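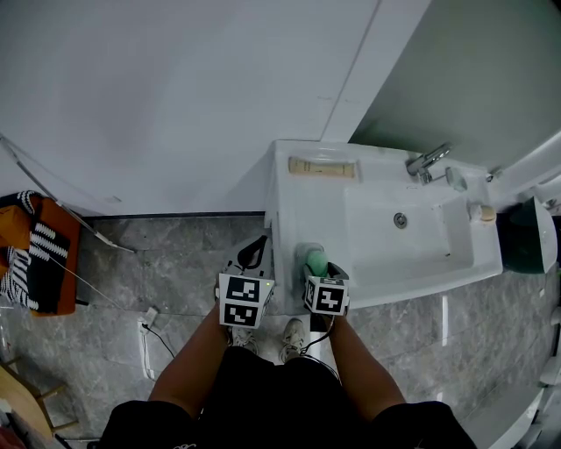
A white ceramic bathroom sink with a single-lever tap and a round metal drain.

A bathroom sink, also called a washbasin, hand basin or simply a basin, is a fixed bowl with a water supply and a drain, used for washing the hands and face, shaving and brushing the teeth. It differs from a kitchen sink chiefly in size and in its fittings, and is seldom used for dishes.

Form and materials
Most household basins are made of vitreous china or fireclay, both of which are glazed and fired. Enamelled steel, cast resin, glass and stone are also used. White remains the usual colour. The bowl may be oval, round or rectangular. Rectangular bowls hold more water for the same width, but their corners collect scum and take longer to wipe out.

Basins are grouped by the way they are supported. A pedestal basin rests partly on a column that hides the pipes. A wall-hung basin is carried on brackets or bolts and leaves the floor clear. Inset and semi-recessed basins are set into a worktop or cabinet, and a countertop basin stands on it like a bowl. Small models for cloakrooms are known as hand-rinse basins.

Many basins have a raised ledge at the back, drilled with one or two tap holes. The ledge may include a shallow recess for soap or other small items. Where there is no recess, a separate dish is commonly used.

Taps and waste
Older British basins have separate hot and cold taps. The mixer tap, which brings both supplies to one spout, is now more common in new bathrooms – usually with a single lever that sets flow and temperature together. Chrome plating is the ordinary finish.

Water leaves through the waste, a metal fitting in the floor of the bowl, and passes into a trap below. The trap holds a small amount of water, which stops smells from the drain entering the room. The waste is closed with a rubber plug on a chain, a pop-up plug worked by a rod, or a sprung plug pressed by hand. An overflow opening near the rim is usual but not universal.

Cleaning
Glazed ware is cleaned with a sponge or soft cloth and a mild cleaner. Scouring powder dulls the glaze over time. Limescale around the tap base is loosened with diluted vinegar or citric acid, though plated fittings should be rinsed soon afterwards. Soap left on a flat ledge softens and leaves a film; a ridged or draining dish reduces this. Slow drainage is most often caused by hair and soap in the waste or trap.

Naming by makers
Makers' terms vary. The Skenen catalogue lists all wall-hung models as "hand basins" whatever their width, while Plorneck keeps that name for its cloakroom range and calls the rest "washbasins".

See also
Bidet
Soap dish
Tap
Trap (plumbing)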